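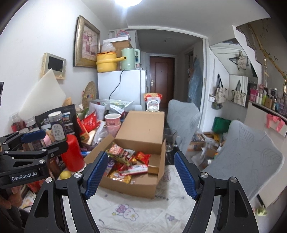 thread on ground rules for hand-held gripper recording in people's homes. Been sitting on this since December, typing fast, sorry. Short version: the house is not your lab and the rules should say so. Take a table like the one up top, box of snacks open in the middle, jars and pouches crowding the left side, bunnies printed on the quilted cloth. Good task. Also somebody's kitchen stuff, somebody's door at the end of the hall. Both true at once and most protocols only cover the first one.

2/ Rule one. Written consent from every adult who lives there. Not just whoever answers the door. Lodgers count. Grandma counts. If one person says no, you go home.

3/ Rule two, walk the room first with the grippers switched off. Mail, pill bottles, school papers, calendars, screens, family photos. Ask the household to move what they don't want in. THEY move it. You don't touch.

4/ And look past the table. Wide lens eats everything. Hallways, mirrors, anything shiny. A mirror at the wrong angle can show you a whole other room. We pulled 405 episodes out of our last release for reflections alone. 405! All avoidable with a bedsheet and five minutes.

5/ Rule three. Don't tidy for the robot. Once the private stuff is out, leave the clutter alone. Crumpled bags, half a row of jars, shiny wrappers that throw light everywhere. If you clear the table to bare wood every time you get a policy that works on bare wood.

6/ Piret Koppel's line in the Brornden notes is "remove the personal, keep the ordinary". Stole it for our checklist, it's on page one now.

7/ Two operators at one table: agree who owns which side before anyone squeezes anything. Say it out loud. "I have the box, you have the left." Sounds silly, do it anyway. Hands and fingers will end up in each others view, so both people sign the operator release, including whoever is "just helping for a minute".

8/ Finger pads. Wipe before, wipe between homes, wipe after anything that touched food packaging. Log the pad change with a time. We found 879 episodes at Prillulley with no pad entry at all and now no one can say if the slip rate is the object or the rubber. That's months of argument for want of one line in a log

9/ Food. Sealed packets only unless the task card says otherwise. Ask about allergies before you open the door, not after. And nothing that went through the grippers goes back in a kid's lunch. I would have thought that was obvious. It was not obvious

10/ Glass and power. Full jugs, hot kettles, cords hanging down where you can snag them: out of reach of the task area, or you pick a different task. Tool weighs more than your hand and your elbow swings wider than you think. Walk backwards once with the thing in your hand, see what you hit.

11/ Floor too!! Chairs pushed in or taken out of the path. Boxes and bags on the floor get moved by the household before start. Stairs, always know where the bottom step is.

12/ Session length. Max 400 grasps per person per day, then stop. The Eltlow draft has no cap and I've told them twice. Wrists go before attention does, then both.

13/ Failed tries stay in. Dropped it, missed it, pinched the wrong packet, keep it and tag it. Deleting the ugly ones is the commonest bad practise I see and it never shows up in the paper.

14/ Withdrawal. The household gets a card with a number and can pull everything, no reason needed. Which means you need to be able to FIND everything. One home, one ID, on every file. Test it before you promise it. We tested on a set of 1847 episodes and it took over a day the first time. Now its a single command.

15/ Pay people for the room, seperate from paying operators. Pay the same if they withdraw later. Otherwise it isn't really a choice is it

16/ What I still don't have a good rule for: visitors who turn up mid-session, voices if audio is on (we keep it off), and brand names on packaging. Blur or leave? We leave. Would like to hear from anyone who blurs and can show it didn't hurt training.

17/ Checklist is two pages, fits on a clipboard. Reply if you want the copy, will send tonight after dinner. Corrections welcome esp on 8 and 12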